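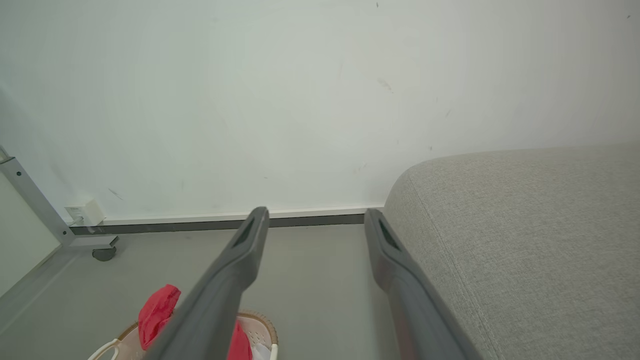
What does a household robot need from its gripper? Mostly the ability to pick up a shirt without also picking up the basket, the sofa cover and a grudge.

July 6, 2026 – Hedura, which makes controllers and software for two-armed home robots, today published the results of its first side-by-side gripper trial. Two sets of fingers went up against each other on laundry, a job chosen for its low glamour and its refusal to hold still.

The contenders were the Skenero, a slim finger that narrows toward the tip, and the Nautiyal, a wider one with a softer pad. Each was given 500 attempts at lifting a single piece of cloth out of a basket and putting it down somewhere sensible. The arms, the controller and the basket stayed the same throughout. The cloth was allowed to do as it pleased.

The Skenero won on speed and on reaching into folds, and lost points for its habit of pinching the rim and holding on with real conviction. The Nautiyal almost never grabbed the rim. It did grab two garments at once on 44 occasions, which Hedura's scoring sheet lists as a fault and which several members of the test team asked to have listed as initiative.

"We went in expecting to write about grip force," said Nyokabi Muli of Hedura. "We came out with a long report about socks. Grip force is on page two."

Cameras were compared as well. A view from the wrist proved better for the last few inches of a reach, when the fingers themselves start to block everything else. A view from the head was better for finding the basket in the first place and for keeping both arms out of each other's way. Running the two together cut failed first grabs by roughly 60 percent against the wrist view alone. The price was a slower controller, and one afternoon of both arms politely waiting for the other to go first.

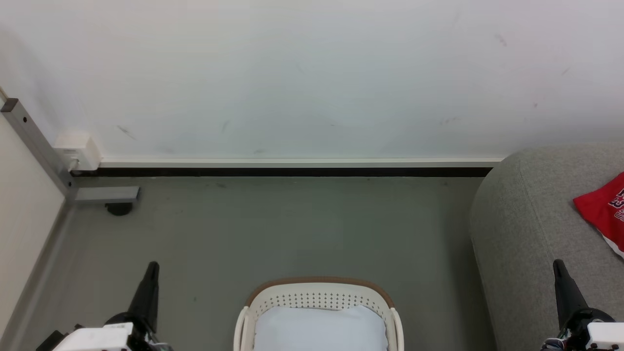
Muli added that the waiting problem was fixed by giving the left arm priority, a decision she called arbitrary and would defend to anyone who asked. She said the team still preferred the slim fingers for thin fabric and the wide ones for towels, and that customers hoping for a single winner would have to be patient.

Hedura will therefore offer both sets with Nuvudlow, its controller package for research labs and for homes with a high tolerance for beta software. Fingers can be swapped with one tool, supplied in the box. A second tool is also supplied, as the first is easy to lose under furniture.

The full results, including the scoring sheet and every failed grab, are free on request from the Hedura press desk. The next trial is planned for August and will cover fitted sheets. Hedura is making no forecasts.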